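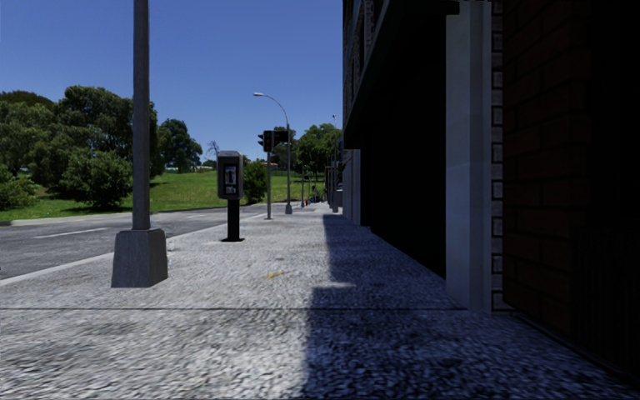

How many episodes must be on disk before a collection run counts as complete?

The same number that was requested in the run file. If the run file says 1000, there must be 1000 closed episodes in the output folder, and the index must list each one.

Ticket: Brotus recorder closes run with missing episodes
Opened: 2020-10-10
Opened by: Nuala Ó Ceallaigh
Component: recorder, episode writer
Map: Lomwood, downtown sidewalks
Machine: Daly
Status: solved, one item left open

Problem

We collect walking examples for the navigation policy. The expert planner drives the agent along the sidewalk from a start point to a goal point, and Brotus saves the camera image, the pose and the action at each step. I requested 1000 episodes on the Lomwood map. The run ended normally, the log says "run closed, no errors", but the folder contains 906 episodes. The index file also has 906 lines, so the index and the folder agree with each other, and both disagree with the request.

The run before this one, in May, was on the same map with the same planner and was complete. Between the two runs we have updated Brotus and moved the work to Daly.

What I have checked so far

Disk space on Daly. There is enough, and the quota of my account is not reached.

Permissions of the output folder. They are correct, I can write and delete there by hand.

Episode numbers. They have holes. The holes are not at the end of the run, they are spread over the whole run, and sometimes two or three numbers in a row are missing. 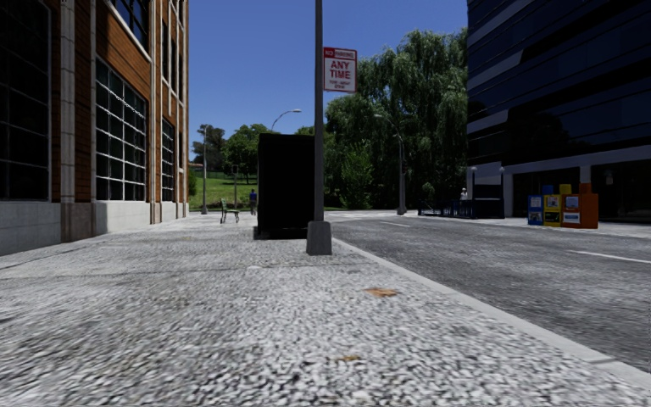
Then I repeated a small run of 50 episodes with the same seed, to see if the same numbers are lost. They are. I did it again with the writer threads reduced to one, and again the same numbers were lost. So I do not think it is a race between threads, which was my first idea and cost me most of a morning.

The planner log has an entry for every episode, also for the lost ones. In the planner log they are all marked "goal reached". This means the agent walked the route and the episode disappeared somewhere after that.

Reply from recorder support

Thank you for the clear report. Please set the writer log level to debug, run the 50 episodes again and look for lines that contain the word "discard". Please also tell us which filter file is loaded. It is printed near the top of the log.

Update by Nuala

I did this. Each lost episode has one line: "discard: below min_steps (12)". The loaded filter file is the default one that came with the new version, and not ours. Our own filter file is still in the old place, but on Daly the path variable was never set, so Brotus takes the default and does not give any warning.
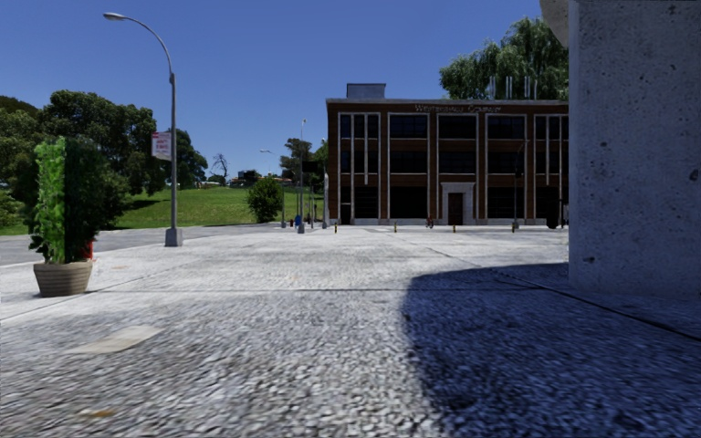
For us a short episode is a good episode. We sample start and goal freely on the walkable area, so it happens that the goal is very near, and the agent has to make a small turn and stop. The Javero team, who train on this data, asked especially for these cases. Their last policy could follow a long sidewalk well but did not know how to stop near a goal - it passed the point and came back, many times.

I have set the path variable and put min_steps to zero in our filter file. The 50 episodes are now all there. I opened each of the recovered ones in the viewer and compared the last pose with the goal pose. They match within our tolerance.

Reply from recorder support

Good. You do not need to repeat the complete run. Use the refill option with the same seed and the same run file. It reads the index, finds the holes and makes only the missing episodes. Keep a copy of the index before you start, please, because refill writes into the same file.

Update by Nuala

Refill is done. 1000 episodes in the folder, 1000 lines in the index, no holes. One remark for the next person: refill adds the new lines at the end of the index and does not sort them by number. Our split script takes the first part of the index for training and the last part for validation, so without sorting, almost all the short episodes would go to validation. I sorted the index by episode number, and only after this I made the split. 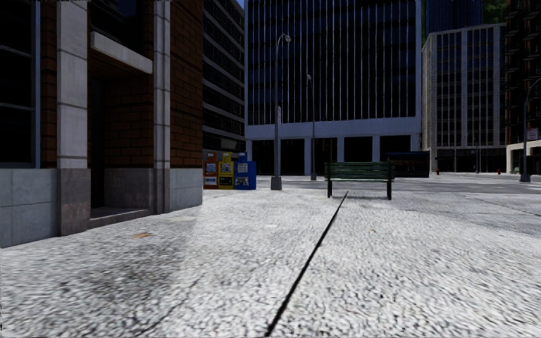 I also checked the time stamps, as the refilled episodes carry a later clock than their neighbors. The loader at Javero does not use the clock, only the step counter, so I left them as they are.

Still open

The recorder should print a warning when it falls back to the default filter, and the closing line should show requested and written episodes together. "No errors" is correct in the sense of the program, but a user reads it differently. I would also like the discard lines to appear at the normal log level - at the moment they are visible only in debug.

Reply from recorder support

The warning and the closing line are accepted for the next Brotus version. The log level of the discard lines is under discussion, as some users discard a large part of their episodes on purpose and the log becomes long. We keep the ticket open for this item only.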